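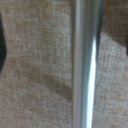
How to Make Salted Rye Caramels Without Losing the Pan

Caramel has a reputation for being difficult, mostly among people who walked away from it to check their phone. Stay put for 42 minutes and you will have a tray of soft, chewy candy that tastes like toast and butter had a very good evening.

The recipe started with Teemu Ruotsalainen, who made these for the Emer bake sale one April and wrote the instructions on the back of a parking ticket. I have filled in the parts he considered obvious, such as the amount of butter.

What you need

1 cup sugar
1/4 cup light corn syrup
1/4 cup water
3/4 cup heavy cream
4 tablespoons butter, cut up
2 slices dark rye bread, very stale
1 teaspoon flaky salt
A candy thermometer you trust

Toast the rye

Tear up the bread and bake it at 325 degrees until it is dry all the way through. Let it cool, then crush it into coarse crumbs. Dust is no good, and neither are croutons. Set aside a spoonful for the top.

Warm the cream

Put the cream and butter in a small pan over low heat until the butter melts. Keep it warm. Cold cream hitting hot sugar is exciting in a way you will regret, especially in short sleeves.

Cook the sugar

Stir the sugar, corn syrup and water in a heavy pan that looks much too big. Bring it to a boil over medium heat and stop stirring. If crystals form on the sides, brush them down with a wet pastry brush. Wait for the color of a well-used penny. This takes 9 minutes on my stove, which has two settings - off and volcano - so go by color.

Add the cream

Take the pan off the heat and pour in the cream slowly. It will foam up and hiss. Let it settle, stir, and put it back on medium heat until the thermometer reads 245 degrees. For softer caramels, stop at 242. For something that removes fillings, keep going.

Finish and cut

Stir in the crumbs and half the salt, then scrape everything into a loaf pan lined with parchment. Scatter the rest of the salt and the saved crumbs over the top. Leave it at room temperature until firm, and don't poke it. Lift out the slab, oil a long knife and cut it into small pieces.

Wrap each one in wax paper, twisting the ends. They keep for 2 weeks in a tin, or until someone learns where the tin is.

To clean the pan, fill it with water and boil it until the sugar lets go. Put the chisel back in the garage.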